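Prulico Releases Dustness 16 Pavement Marking Paint for Town and County Crews
10/25/23

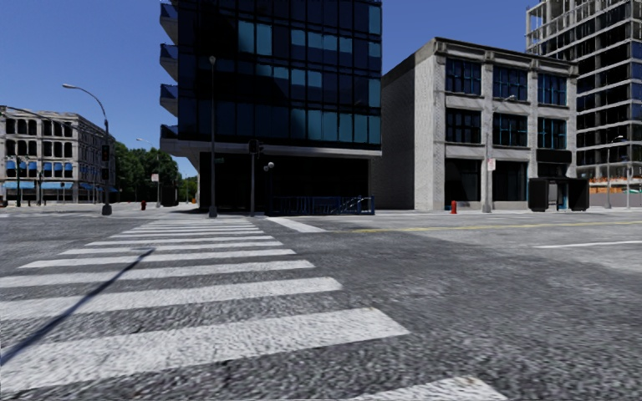
Prulico has added a fast-dry waterborne traffic paint to its road maintenance line. Dustness 16 is made for crosswalks, stop lines and lane lines on asphalt and concrete, and comes in white and yellow.

The paint is applied at a wet film thickness of 16 mils and reaches no-track condition in 20 minutes at 80 degrees Fahrenheit and moderate humidity. Drying takes longer in cooler or damp air. Glass beads are dropped onto the wet film in the same pass. The surface must be clean, dry and free of loose paint before work starts.

Dustness 16 runs through standard airless stripers with no change of tip or filter. Testing was carried out by Baidoo, a coatings lab, on 170 panels.

Orders open in November through Lenico, which handles distribution for Prulico. Pails and drums are available. Data sheets and safety sheets can be requested from the Lenico order desk.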